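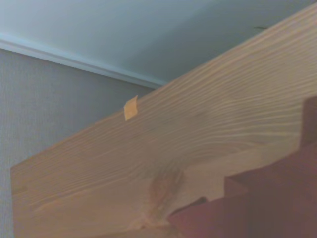 Which way should a shelf board face if it has a knot near the middle?
Knot side up, with the knot over a bracket if the spacing allows it.

Re: knots in shelf boards

Sheena Gourlay wrote:
> I have a softwood board for the alcove shelf and the grain bends
> hard where it meets the knot. Two questions. Is it weak enough to
> reject? And can I plane across it? My last one tore out badly.
> Brackets are the Hostach ones, 45 cm apart.

Keep it. At 45 cm centers a sound knot makes little difference under books. Press it with a thumb and tap it with a screwdriver handle. If it moves or sounds dull, run thin glue around it and leave it overnight.

Fibers under tension on the lower face matter more than those above, hence knot side up. If you can shift the board so the knot lands over a bracket, do that before trimming to length.

I would not plane across it. The grain reverses on either side of the knot, so one pass will always run against it somewhere. Use a card scraper, or a sanding block with 120 then 180 grit. Peel off any tape or label first and clean the residue with mineral spirits.

Seal the knot before finishing. Two thin coats of shellac, 30 minutes between them. Perrin asked in March whether varnish alone would hold back the resin. Mine bled through within a year.

Perard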